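Section 4: Making up the bed (Wononard guest rooms)

The supplier's leaflet claims the Horkport duvet "settles itself" within 45 seconds of being thrown. We have our doubts. Use your hands.

1. Centre the duvet on the mattress before you pull anything.
2. Stand at the foot and draw the cover towards you until it hangs over the front edge.
3. Smooth from the middle outwards. A few shallow creases are fine. The leaflet's colour photo shows none, and we'd like to meet whoever ironed it.

Note: Fold small garments and lay them flat on the cover, well clear of the pillow. Anything long goes on a hanger.

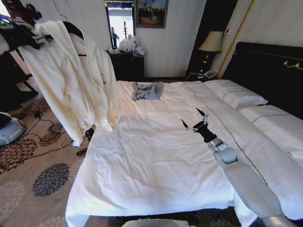
4. Check the hem of any long garment before you hang it. If it reaches the carpet, use a higher hook.
5. Leave the top of the dresser until last. Bags and wrapped items can stay there while you work on the bed.

Caution: Do not use the Istis linen spray on printed fabric. It is sold as safe for all colours, but the small print on the bottle says to test a hidden spot first.

Caution: The cover is said to be good for 3,000 washes. Mark Anthony Maglaya in the laundry retired one in September, well short of that. Check the seams at every change.

For pillows, go to Section 5.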